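共用流しにおける洗い作業の手順と物の置き方に関する検討
生活環境実習 班別報告書
班員:タンデカ・ザバ、リアーン・ムングニ、アナキー・エンゲルブレヒト(記録・執筆)、ヴィアン・ボタ

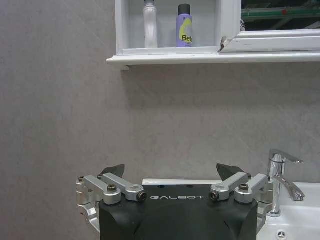
1. 目的

共用の流しでは、使用者ごとに道具の置き場所と洗う順序が異なる。前の使用者が残した道具を移動しないと作業を始められない場合があり、待ち時間と水の流し放しの原因になっている。本課題では、白い流しを対象として、洗い作業の手順、周辺の物の置き方、および溜め洗いの水量を検討し、掲示用の手順書を作成することを目的とした。流しの交換や配管の変更は検討範囲に含めない。

2. 対象と前提

対象は実習棟で学生が共用している流しである。主な用途は昼食後の食器洗い、実習で使った容器のすすぎ、手洗いの三種で、利用は昼休みの後半に集中する。油を多く含む調理は別室で行う規則のため、強い油汚れは対象としない。

洗剤は備品のプルリア(中性、液体)に統一した。従来は使用者が持ち込んだ洗剤が混在しており、泡の切れ方が異なるため、すすぎ時間の比較ができなかった。スポンジは食器用と流し用を分け、流し用の角を切り落として区別した。色分けも候補に挙がったが、購買で同じ色がそろう保証がないため採用していない。

測定時は蛇口の開度を一定にした。ハンドルと台座にそれぞれ油性ペンで線を引き、二本の線が合う位置を標準開度とした。湯は使用せず、水のみで実施した。

3. 方法

3.1 動作の記録

班員が交代で洗い作業を行い、他の一名が動作を記録した。記録項目は、水を出した時刻、止めた時刻、道具を持ち替えた回数、および流しの外へ水が垂れた位置とした。作業者は記録用紙を見ないこととした。

予備試行では時刻を手書きで記入したが、水を短く止めた場合の記録漏れが多かった。本試行では記録者がストップウォッチの積算機能を用い、水が出ている間だけ計時する方式に改めた。以下の結果はすべて本試行によるものである。予備試行の数値は集計に加えていない。

3.2 物の配置

配置は二通りを比較した。

配置A:洗剤、スポンジ、ブラシを流しの奥側の縁に並べる。従来の使い方に近い。

配置B:洗剤とスポンジを作業者の利き手側に置き、ブラシは使用時以外、流しの外のかごに戻す。奥側の縁には何も置かない。

洗い終えた食器の置き場は両配置で共通とし、利き手と反対側の水切り台とした。ただしリアーンは左利きであるため、配置Bでは本人の試行時のみ左右を入れ替えた。この入れ替えが結果に与えた影響は分離できていない。

3.3 溜め洗いの水量

洗い桶に水を張って予洗いを行う方式について、必要な水量を調べた。桶はトリンディア製で、底面の表示容量は3000 mLである。この量まで満たすと食器を入れた時点で水があふれ、洗剤分も失われる。そこで、試験用の食器一式を沈めたとき、水面が桶の縁に達する直前で止まる水量を求めた。

測定には50 mL目盛りの計量カップを用い、目盛り未満の端数は電子はかりで水の質量を測って換算した。水の密度は1 g/mLとして扱った。食器を入れる向きによって内側に空気が残るため、皿は立てた状態、椀は口を上に傾けた状態で沈めることに統一した。

4. 結果

4.1 水を出していた時間

配置Aでは、スポンジを取るために流れる水の上へ腕を通す動作が全員に見られた。袖が濡れるのを避けて水を止める者と、止めずに体をずらす者に分かれ、個人差が大きい。配置Bではこの動作がなくなり、通水時間は全員で短縮した。短縮の幅は、配置Aで水を止めていなかった者のほうが大きい。

持ち替え回数には両配置で明確な差がなかった。ブラシをかごに戻す手間が加わったため、配置Bで回数が増えた者もいる。

4.2 溜め洗いの水量

あふれが生じない上限は2654 mLであった。表示容量まで満たす必要はなく、この水量でも食器の汚れた面は水面下に入った。桶の内側のこの高さに耐水テープを貼り、以後の試行ではテープの下端を水位の基準とした。テープは二度目の試行で端が浮いたため、脱脂してから貼り直している。

4.3 水の垂れ

流しの外への水垂れは、洗い終えた食器を水切り台へ移す途中に集中した。配置による差は小さい。食器を流しの内側で一度傾けてから移すと垂れる量は減ったが、重ねた皿をまとめて運んだ場合には効果がなかった。重ねて運ばないことを手順に加えた。

4.4 使用後の状態

配置Aでは奥側の縁に洗剤の跡が残り、道具を持ち上げないと拭けない。配置Bでは縁をそのまま拭き取ることができ、仕上げの拭き取りが一動作で済んだ。白い面では茶渋や着色した汚れが目立つため、拭き残しの確認は目視で十分と判断した。水垢のような淡い汚れは逆に判別しにくく、斜めから光を当てて確認する必要がある。

5. 手順書

以上をもとに、次の手順を作成した。番号の順に行う。

(1) 食べ残しと固形物を紙で拭い、可燃ごみに入れる。
(2) 桶のテープの下端まで水を張り、水を止める。
(3) 食器を桶に沈める。皿は立てて入れる。
(4) 水を止めたまま、洗剤をつけたスポンジで洗う。汚れの軽いものから始める。
(5) 桶の水を捨て、標準開度ですすぐ。
(6) 流しの内側で水を切り、一枚ずつ水切り台へ移す。
(7) 排水口のごみを取り、流し用スポンジで内側を洗う。
(8) 縁を布巾で拭き、道具を配置Bの位置に戻す。

初稿では(7)と(8)が一つの項目になっていた。シリーン・ステイン指導員の確認時に、内側を洗う前に縁を拭く読み方ができるとの指摘を受け、分割した。文字の大きさも、流しの前に立った位置から読めるよう変更している。

6. 考察

通水時間の短縮には、手順よりも道具の位置の寄与が大きいと考えられる。手順書を読まずに作業した試行でも、配置Bであれば腕を水の上に通す動作は起きなかった。一方、溜め洗いの水量は手順書か桶の印がなければ守られない。印を付ける前の試行では、全員が縁の近くまで水を張っていた。

排水口の清掃は、どの配置でも省略されやすい工程として残った。特に次の使用者が待っている場合に省略された。当番制による対応も検討したが、使用直後に取り除くほうが作業量は少なく、(7)として個人の手順に含める案を採った。この点の妥当性は今回の試行では確かめていない。

本検討の限界は次の通りである。試行者は班員4名に限られ、全員が測定の目的を知っていた。節水を意識した動作になった可能性がある。また、試験用の食器は寸法のそろったもので、持ち込みの弁当箱や水筒は含まれない。水筒は桶に沈めると浮くため、別の手順が必要になる。

7. 今後の作業

四月の利用開始に合わせて手順書を掲示し、昼休み後に道具の位置を記録する。記録用紙は流し横の扉の内側に下げる。ヴィアンが書式を作成済みで、位置のずれた道具に印を付けるだけの形式とした。かごは現在、借用したファン・ダム製のものを使っている。底に水がたまるので、穴のあるものに替える予定である。

配置Bの左右入れ替えについては、左利きの使用者が毎回道具を移す負担が残る。洗剤とスポンジを小さな盆に載せ、盆ごと動かす案をタンデカが試作する。

付記
測定記録の原本はスタークブリッジ実習棟の資料棚に保管した。通水時間の個人別の表は別紙とし、本文には掲載していない。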